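Chapter 7
Hosting Services and the Removal of Shared Files

7.1 Introduction

A file hosting service stores data on behalf of its users and makes that data available through a link. The service does not normally write, edit or select what it stores. It can still delete a file, block a link or close an account, and in most cases its terms of use give it a broad right to do so. This chapter looks at how that right is used when the file is a design: a drawing, a solid model or a set of machine instructions from which a physical object can be made.

Design files raise a problem that music and film files do not. A copied song is complete once it has been downloaded. A design file has effects only when someone builds from it, and the same file may lead to a harmless object in one workshop and a restricted one in another. The host sees only the file.
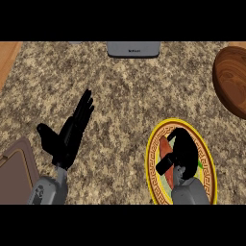 Removal rules generally attach to one of three things: the content of the file, the declared purpose of the file, or the conduct of the person who posted it. Content rules are the easiest to automate and the hardest to draft. Consider a model library that holds a rendered kitchen counter, with a black robotic hand held open over speckled granite and a second one closed down over a decorated plate. A content rule must say whether the hand, the plate and the stone are separate works or parts of one work, and whether a valid complaint against the plate removes the rest. Most published rules are silent on the point. The practical result is that the whole package is withdrawn and the uploader is invited to post it again without the disputed part.

7.2 The Erudholm terms

The Erudholm terms, discussed throughout this chapter, take a mixed approach. Section 30 lists classes of file that may not be stored at all. A later section allows removal on receipt of a notice, with a reply period of 60 days for the uploader. Between the two lies a general clause permitting removal "where continued storage presents a material risk." Chae-won Ma has argued that the general clause does most of the work in practice, and that the listed classes serve mainly as a warning to users.

In the August review of the service, 143 removals were examined. The reviewers recorded the clause cited in each case – where one was cited – and the time between notice and deletion. The figures are set out in the exercises to this chapter. 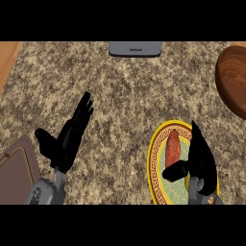 Automated matching is the usual means of enforcing a content rule at scale. The simplest method computes a hash of the file and compares it with a list of known hashes, so that any change to the file, however small, defeats the match. Methods based on shape or appearance tolerate small changes but produce more false matches. A round wooden bowl on a granite countertop has an outline shared by a great many unrelated models, and a matcher working on outline alone will return most of them. Surface detail helps little where a pattern such as speckled stone is generated afresh for each copy. Printed labels are useful only when they can be read; the small dark label on the light gray device at the far edge of the counter is illegible and gives a text-based matcher nothing to compare.

The Ikden system combines both methods and refers doubtful matches to a reviewer. Its operation is described in Section 7.4.

7.3 Notice and reply

A notice is a statement, made by a person other than the host, that a stored file should be removed. It must identify the file, state the ground of complaint and give an address for reply.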